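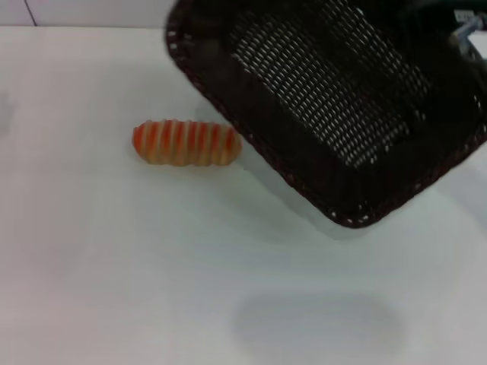
Pendo Muriithi told me she had expected to hate it. She said she came in that first morning with her arms folded, sure the arm was there to take her stool, and what she minds now is mostly that she has less to talk about at lunch, because nobody's wrists hurt the way they used to.

Search this site Go

Print this page | E-mail this page

Basket Work at Flastholm: A Small Gallery
Jul 11, 2026

I've been meaning to put these up for ages, and I'm sorry to everybody who kept asking me in the hallway! For those of you at the Odera office who have never made the trip over, basket work is the part of the day when items get picked up off the table and put into a dark woven basket, one after another, all shift long. There are 23 of us in the building, and until last August every one of us took a turn at it, 8 baskets and then a break. Now the Valico arms do a good share of the lifting, and we do the checking, the fixing, and the odd bit of coaxing.

I should say that nobody lost their place over it, and I know that was the big worry (it was mine too, and I lay awake over it more than once). What did change is the kind of tired you are when you get home. Your shoulders are fine, but your eyes have been busy, and a few people found that harder than they thought they would. We asked for shorter checking turns, and after some back and forth we got them. 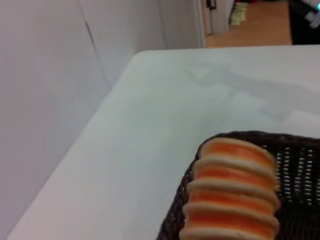 Orange and cream in the basket, with plenty of table to spare.

The handling of the basket itself is what we argue about most. A person tips one without thinking, and you feel in your hand when something inside starts to slide. With the arm, somebody has to decide ahead of time how far is too far, and those decisions used to come down to us from the Mever team. These days they come and sit with us first — with coffee, if they know what's good for them — and they write down what we say. Pendo's notes alone filled a whole binder, and a good many of her settings are the ones we still run.

We passed 300 baskets in a single week this spring, and the running count on the whiteboard stood at 3237 when I last walked by. I like that the board is still done by hand. 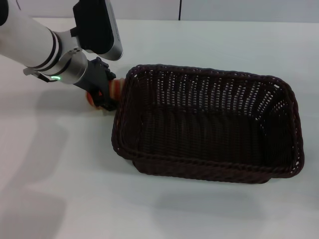 The other thing I wanted to get in is the training, which we fought for and which is open to all of us, night people included. You learn to stop the arm, start it again, and change a grip setting on your own, so you aren't standing there waiting for somebody to call you back. If you haven't signed up for the August round yet, come and find me or Pendo and we'll put your name down.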